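Laundry & Linen

Folding thread. Doing the lot on the bed today, since the ironing board is too narrow for denim.

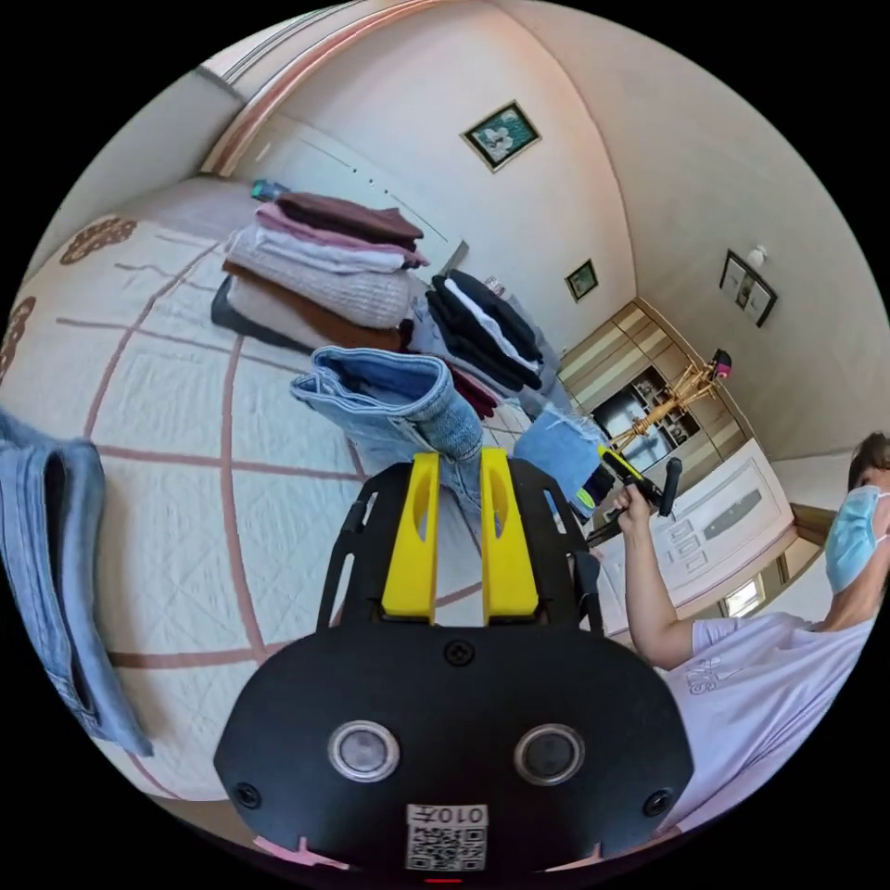

Jeans first. Legs together, crotch point tucked in so the long edge runs straight, then hem to waistband, then in half again. A soft pair takes 3 folds, a stiff pair is better left at 2.

Check the hems before you fold. Inside of the cuff facing you, look along the stitching for loose thread. Much easier now than at 7 am with one leg in.

Stacking order: heavy knits low, thin things on top. A chunky knit on top of a tee slides as soon as you lift the pile.

Keep denim in its own pile. It's a different width from everything else and the stack leans.

A quilted bedspread is a decent folding surface – the stitching grips the cloth a bit. Ours has grid lines too, so I square the hems to those. They're near enough to straight.

Linnea Solheim asked about knits on hangers. No. The shoulders grow. Fold the sleeves to the back, then the body in half, colour side out.

Shelf depth on our Lindholm wardrobe suits a jeans fold in thirds, so halves stick out at the front. Still deciding whether to refold. Towels are next, after tea.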